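Subtitles drift and wrong audio track on the festival screener of "Brernetora"

2018-12-01
By Máté Vida

Status: open, waiting for reply from the lab

I write this log so that the next person who has the problem does not have to start from zero. The film is Brernetora, a feature of 196 minutes with one intermission, directed by Zsolt Kerekes. We received it as a digital cinema package on a hard drive, and also as a file for the online screening room. The cinema package plays well. The file for the screening room does not.

Reported problem

Three members of the selection jury wrote that the English subtitles come too early in the second half. At the beginning the difference is very small and you can believe that the translator wanted it so. By the scene at the ferry, the subtitle is 4 seconds before the actor speaks. One jury member wrote that she knew the brother was dead before the doctor entered the room. For this film it is a serious damage, as the whole second half depends on who knows what.

The second report is about sound. On some televisions the film starts with the track for blind viewers, where a woman tells what happens between the dialogues. Two people watched the complete first half like this and thought it was a narrator. One of them praised her in his notes.

What I checked first

I downloaded the file again from Welolov, the screening service, and compared it with the one we uploaded. They are the same size and the checksum is the same. So the upload did not break it.

I played it with two different players on my laptop. Both show the drift. I turned off the hardware decoding, no change. I loaded the subtitle file separately and the drift is also the same, so the problem is in the subtitle times and not in how they are packed.

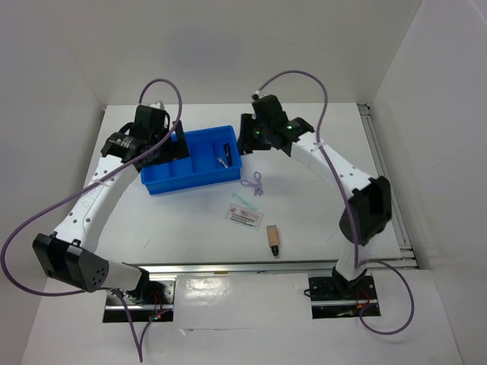

4 min read

Frame rate

The film was shot and finished at 24 frames per second. The subtitle file from Sárközi, the lab, says in its header 25. I think somebody made the subtitles from the television version, which runs faster and is shorter, and then put them next to the cinema version without converting. This fits with the direction of the error, the subtitles come early.

But it does not fit with the amount. With this mistake, and nothing else, the difference at the ferry should be several minutes and the film would be impossible to watch from the first reel. We see only 4 seconds. My guess is that a person noticed it, stretched the file by hand until the first half looked good, and did not check the part after the intermission. I asked the lab and I do not have an answer yet.

Things I tried

I moved all subtitles after the intermission later by 4 seconds. The ferry scene became correct, but the wedding, which is right after the intermission, was then too late. A fixed shift is not a solution.

I stretched only the second half, using the first line after the intermission and the last line of the film as the two fixed points. This is much better. I checked 25 lines in different places and all of them were acceptable to me. I do not speak the dialect of the grandmother, so I could not judge her long speech in the kitchen. I ask Zsolt to look at this one himself.

While I was doing this I found that line 200 is there twice, one time with the old translation ("You never liked the sea") and one time with the new. Both show on the screen together. I deleted the old one after Zsolt confirmed by email which he wants.

The audio track

In the file the descriptive track is marked as default. The normal track has no language mark at all. A player which looks for a language will take the only track that has one. I marked both tracks as Hungarian, gave the default to the normal one, and named them clearly. On the television in the office and on my own at home it now starts correctly. I could not test the model of the jury member who reported it first.

Please do not remove the descriptive track to make things simple. The Urkeck festival asked for it in September and it is part of the delivery.

Still open

The lab has to confirm where the subtitle file comes from. Zsolt has to check the kitchen speech. The corrected file is on Welolov under the same link, with "v2" in the title, and the old one is hidden but not deleted. Jury members who started the film before must close the browser page and open it again, if not they will continue with the old version.

I will add the answer from the lab when it comes.

Related tickets

Intermission card missing in the online version
Screener password is refused on tablets
Black picture with sound after the first reel
Wrong spelling of cast names in the end credits
How to request a subtitle file without the song lyrics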